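Home > Workshop > Tips > Storage > Electrics

Print this page | E-mail to a friend

Keeping the wall by the fuse board clear

In most small workshops the distribution panel ends up on the handiest bit of wall, and that is the same wall everyone wants to lean things against. Lengths of rod, offcuts of trunking and the stepladder all drift there. Have a good clear-out in August, when the doors can stand open, and then keep it that way.

Start with the floor. You should be able to walk straight up to the panel in the dark, with a torch in one hand, and open the door fully. If you have to shift a chair first, the chair lives somewhere else from now on.

Thin rods are the worst offenders. Stood in a corner they slide, and they catch on sleeves. Stand them upright in something heavy with a wide base – an old spool will do, or a length of drainpipe screwed to a board. Keep anything over 300 mm in the stand and put shorter pieces in a tray. Metal rods go on the opposite side of the room from the panel.

Wire is best coiled and tied in two places. Everaldo Cordeiro at the Jellham workshop uses strips of old inner tube, cut 30 mm wide, and they last for years.

Label the panel door so that a visitor knows what it is. A printed sticker in red on white shows up well on a pale wall. Wipe the door with a dry cloth before you stick anything to it, and press from the middle outwards. 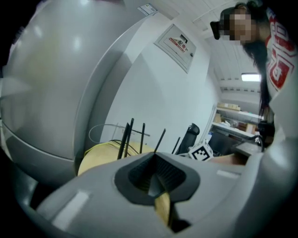 Inside the door, tape a list of which switch does what, in pencil, so it can be altered. If the panel has a latch or lock, hang the key on a hook nearby and tell everyone who uses the room. Never keep a spray bottle or a wet cloth on the shelf below.

Leave the cover on. Dusting the outside is your job, and anything behind the cover is for an electrician.

Print this page | E-mail to a friend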